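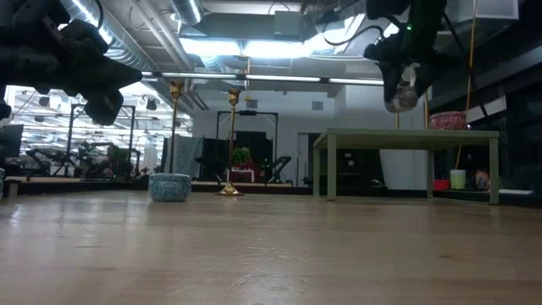 Table settings return to the Skirnunside hall in November, and we are again after things to put on them. Last year 106 households lent or gave something, and we'd like to match that.

Brass and gold-coloured candlesticks are the most useful. Pairs are good, but odd ones are fine too, and they needn't be the same height. Please leave the old wax in if it won't come out easily, as scratched cups are hard to fix.

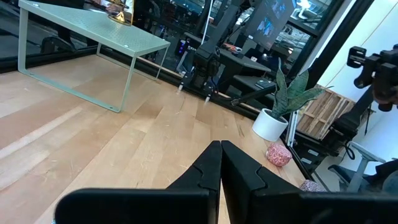 Small metal stands and low side tables are also wanted, green for preference, to lift a few pieces above the rest. Anything up to 400 mm high will fit on the benches.

For crockery, we're after speckled glazes. Blue is the main colour this year, with some pink and mauve mixed in. Chips on the underside don't matter.

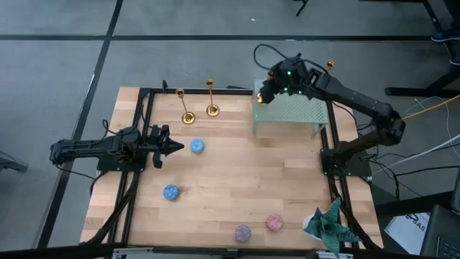
Drop-off is at the Clitberg Road door from 9 am. Put a name and phone number under each item with masking tape. Wrapping paper is being supplied by Mamani Homewares, so there's no need to bring your own.

Last updated: November

Comments

Is the side gate open for cars?

I have six blue bowls, no speckles. Any use?

Same here but green. Will bring them anyway.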